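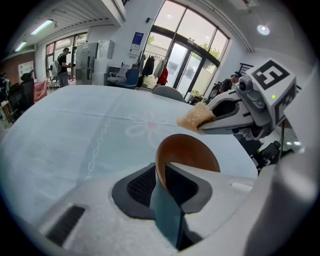 Ticket 279: Fixture list shows the wrong home ground after a postponement
Status: Resolved
Opened by: Petrică Jitaru, fixtures secretary, Vutitz Sunday Softball League
Product: Brovora league manager

Original report

Hello all! First off, we love the new season planner. It built our whole double-header schedule in one go and the team captains are thrilled with it. I've hit one snag, though. When I postpone a game and pick a new date, the home ground flips to the away side's diamond. Chuensuk v Skelel should be at Chuensuk's park, but after the move it says Skelel's. The score sheet and the umpire's email both pick up the wrong ground too, so two umpires nearly got sent across town.

What I tried

Logged out and back in – no change.
Moved the game back to its old date. The ground stayed wrong.
Made a brand new test game and postponed that. Same flip, every time, which cheered me up no end as at least it's repeatable!
Postponed a single game (no double-header). The ground stayed right.

Reply from support

Thanks Petrică, that last test is a cracker and saved us a lot of digging. Could you tell us whether "Swap sides for game two" is ticked under League settings, Double-headers? Please also send the season export if you can.

Reply from Petrică

Yes, it's ticked. We let the visitors bat last in the second game, so we do need it. The export is attached, all 1,024 lines of it. Have fun!

Reply from support

Got it, and we can see the fault in your file. The swap is meant to change only who bats last. When a double-header is postponed, the planner runs the swap a second time and carries the ground along with it. Games that have never been moved are fine.

Until the fix is out, please do this:

1. Open the postponed game and choose Edit pair.
2. Set the ground by hand for both games.
3. Tick Lock ground, then save.
4. Press Resend to umpires. The old email isn't withdrawn, so add a short note telling them to ignore it.

Update, 2020-04-12

Fix released in version 3.6. Your locked games will stay as they are, and you can untick Lock ground whenever you like. Standings were never touched by this fault, as they're worked out from results only.

Reply from Petrică

Brilliant! I updated, unlocked the Chuensuk game and moved it to a spare date in May, then moved it again for good measure. Right ground both times, and the batting order still swaps as it should. The umpire email came through with the correct park and the correct map link – lovely stuff.

One small wish for the list: could the postponed games have their own colour on the calendar? Our captains would get a lot of use out of that. Happy to test it if you ever build it.

Reply from support

Added as a separate request, and we've put your name down for testing. Closing this one.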